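Mulum Dormitorio – kit de dos brazos para hacer la cama

Aviso a compradores (11 de enero de 2022)

El Mulum Dormitorio ordena almohadas, retira objetos del colchón y extiende edredones. También, según la ficha original, «se detiene con suavidad ante cualquier obstáculo». Esa frase la hemos quitado.
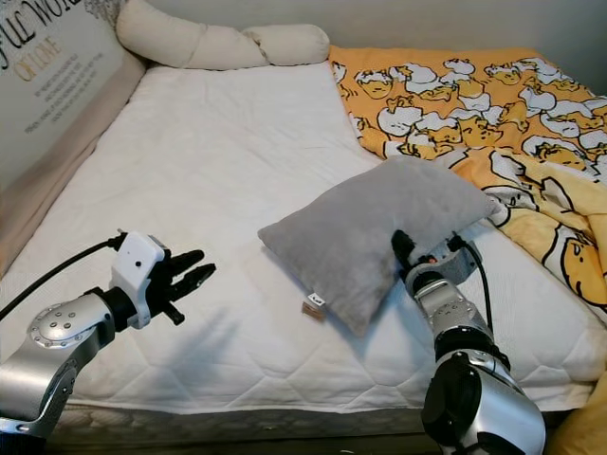
El fallo está en el firmware 17. Si un cable se tensa mientras la pinza está cerrada, el controlador Damix interpreta el tirón como tela y responde apretando más – una lógica impecable, salvo para la almohada. Tenemos unas 30 unidades afectadas, todas vendidas desde agosto.

Qué hacer mientras tanto

Baje la fuerza de agarre al nivel 4. Deje holgura en los cables de ambas muñecas y retire fotos, libros y cualquier cosa a la que tenga cariño.

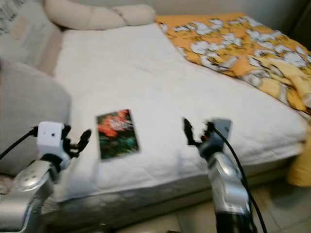 La parada de emergencia funciona, pero tarda en soltar la pinza. No meta la mano para ayudar. Ashton Waaka, de nuestro taller, lo intentó y ahora firma los partes con la izquierda.

Con objetos planos:
– Velocidad máxima, 20 %.
– Nadie sentado en la cama, tampoco el gato.
– Si la pinza no abre, corte la corriente y espere al servicio técnico.
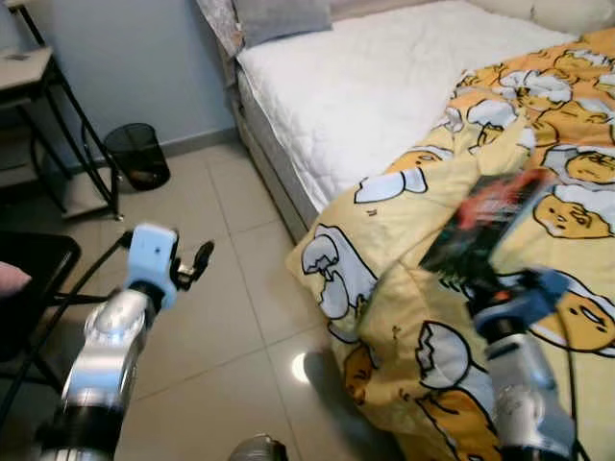

Recambio y garantía

El módulo Nepia corregido se envía gratis desde el almacén de Trenov. Tenga a mano el número de serie, grabado con gran acierto debajo de la base.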